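The Second Pair

Manaia Wihongi laid the four fingers out on the bench, two long and two short, and wrote a strip of tape for each pair. The long ones were Zuvier. The short ones had come from Gazi in a padded envelope with no paperwork.

"Pads?" Lutfa asked.

"Ribbed on both. Blue."

"Same blue?"

"Close enough."

Lutfa Debnath had the spreadsheet open. She had been at Fliltska longer than anyone except Pranab Mondal, and she had picked out the grippers they were using now, the ones these fingers were supposed to improve on. She didn't seem bothered by that. She typed a header and saved the file as July 28, 2026, because she named everything by date and then complained she couldn't find it.

The plan was dishes. Brusstead, who were paying, wanted a hand that could clear a kitchen counter and not chip anything. They had sent a list of items with minimum thicknesses and rim angles. Manaia had read it on the train and then put it away, and bought her own dishes at the market on Saturday: plates with flowers on them, a big oval one with leaves, steel bowls in different sizes. The woman at the stall had wrapped each one in newspaper and Manaia had felt she ought to say what they were for, but she didn't.

She started with the old fingers to get a baseline. Reach, close, lift, hold, set down. Karthik Talukder read out the motor current from the laptop by the door and Lutfa put it in the column. The small plates were easy. The large plates were easy if you came at them from the side. By eleven they had 14 good lifts and Karthik wanted coffee.

"One more," Manaia said. "I want the oval."

The oval was the one she had been putting off. It was shallow and the glaze was slick, and the rim flared out so gradually that the fingertips had nothing much to stop against. If you squeezed lightly it slid. If you squeezed hard it turned.

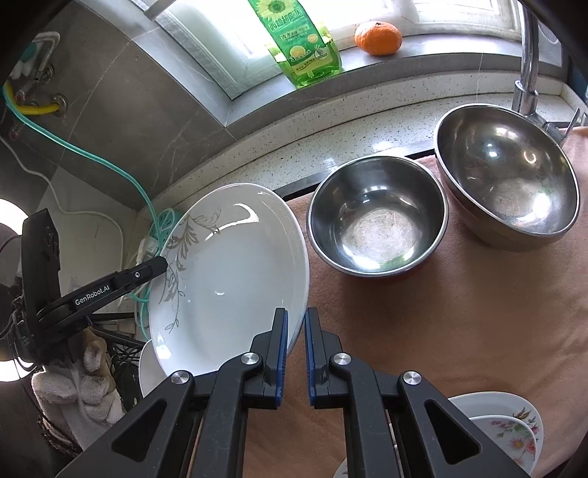
She got it on the third try by coming in lower than she wanted to. Karthik read the number and Lutfa asked him to read it again.

"That's high," she said.

"It's a heavy dish."

"It's not that heavy."

Manaia set it down and opened and closed the fingers a few times with nothing between them. There was a faint tick on the close. She held the gripper up next to her ear like a watch.

"Pivot," she said.

Lutfa came over and put a thumbnail against one of the screws. It moved. Not far, but a pivot screw was not supposed to move for a thumbnail.

"How long has it been like that?" Karthik asked.

Neither of them answered. Manaia was thinking about June, and the report they had sent to Brusstead in June, with the graph on the second page showing how the grip force wandered. They had blamed the pads. The whole business with Zuvier and Gazi had come out of that graph. Pranab had stood up in a meeting and said the current fingers had reached their limit, and he had said it because she had told him so.

Lutfa got the small driver from the drawer and tightened the screw, then checked the others. She put a dot of threadlocker on each and set the timer on her phone.

"We'll run the baseline again," she said.

"All of it?"

"All of it."

Karthik went for the coffee. When he came back he had Pranab Majumder from purchasing with him, who wanted to know which fingers they liked so he could start on a quote. People called him the other Pranab, even to his face. He stood near the bench with his hands in his pockets and looked at the plates.

"These are nice," he said. "Are they ours?"

"They're mine," Manaia said.

"So is it Zuvier? I heard it was Zuvier."

"We haven't tried Zuvier yet."

He looked at the strips of tape, and at Lutfa, who was reading the back of the threadlocker bottle.

"End of the day?" he said.

"Maybe."

They ran the plates again after lunch. The current came down on every one, and the spread came down with it. Karthik stopped reading the numbers in his bored voice. On the oval Manaia came in at the height she had wanted the first time, closed, and lifted. It stayed where it was. She held it for the full count and a little longer and put it back on the cloth.

Lutfa turned the laptop so they could both see the column.

"The Zuvier might still be better," Karthik said.

"It might," said Lutfa. "We'll put it on and find out."

"But the June report."

"Yes."

Manaia wiped her hands on her jeans. The Gazi fingers had rolled against the edge of the tray and she straightened them. Then she went down the hall to Pranab Mondal's office, where the door was open and he was eating an apple over a piece of paper towel.

"Have you got a minute?" she said. "It's about the graph."

He moved a stack of folders off the other chair.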